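Fellowship Hall Class: Change to the October Readings

The adult class moves from Ruth to the Letter of James in October. We will take the letter in six sessions, with the second chapter split across two of them so that the passage on faith and works gets a full hour. Please read the assigned verses in at least two translations before class and note where the verbs differ.

Study sheets are in the rack by the side door. Each runs to 12 questions, and the last two are meant for home. The cross-references to Leviticus 19 were left off the first sheet and have been added by hand.

The opening hymn is number 213 in the older hymnal. The Sulov Fund remains open for gifts toward large-print Bibles and now stands at 700 dollars.

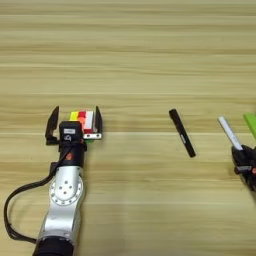
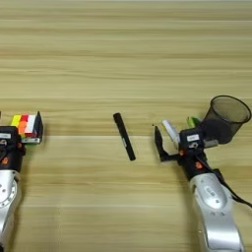
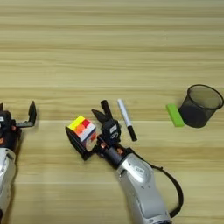
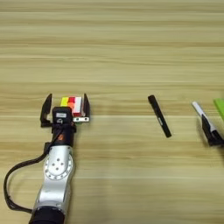 Lindiwe Matlala writes that two sessions on chapter two may still be too few, and asks that the verses on Rahab be held over to the following week if the talk on Abraham runs long.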